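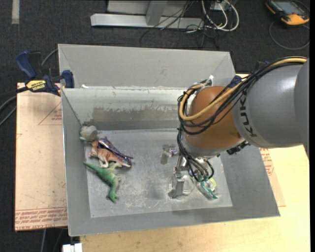
Week 6: Free agency, or how players leave

Readings: chapter 4 of the course reader, plus the Priltness case (handed out last week; spares are in the tray outside my office until they run out, and then you'll need a friend).

Last week we did the draft, in which young adults are told which city they live in. This week is the other end of the contract, when they finally get to choose and everyone is hurt about it.

Some terms you'll need

Unrestricted free agent: contract has expired, can sign with any club.
Restricted free agent: can take an offer elsewhere, but the old club may match it and keep him. Read the fine print on how long they have to decide.
Cap hit: what a player counts for against the salary cap in a given season. Often quite different from what lands in his bank account that year, as two of you discovered on the quiz.
Dead money: cap space taken up by someone who no longer works there. Every general manager has some and blames the previous general manager.

The Priltness case

Our made-to-measure league has a hard cap, in units so we don't argue about currency. Priltness has 862 units committed for next season and a veteran centre whose deal is up. He has been there 11 seasons. The club offers 2 years at 56 units a year. Protbridge offers the same yearly figure with a third year added.

On paper the third year decides it. Work through these before you agree:

How old will he be in year three, and who carries that risk?
What does Priltness lose at the gate if he goes? The case gives attendance but not ticket revenue, so state your assumptions.
Fedis, the kit supplier, pays Priltness a bonus tied to jersey sales. Whose name is on the jerseys?

Most groups last term had him staying out of loyalty. Loyalty does not appear in the spreadsheet — if you want to use it, give it a number and defend the number.

Announcements and leaks

Compare the Berisha timeline in the reader. The club's statement came out at 4 p.m., by which time fans had been mourning since breakfast. Note who benefits from an early leak: sometimes the agent, sometimes a rival bidder, now and then a club that wants the blame to land elsewhere.

For tutorial

One page, double-spaced, advising either club. Pick a side. "It depends" is fine as an opening sentence and a poor colour for the whole essay.

Cap worksheets are due at the start of tutorial. Bring a calculator that isn't your phone.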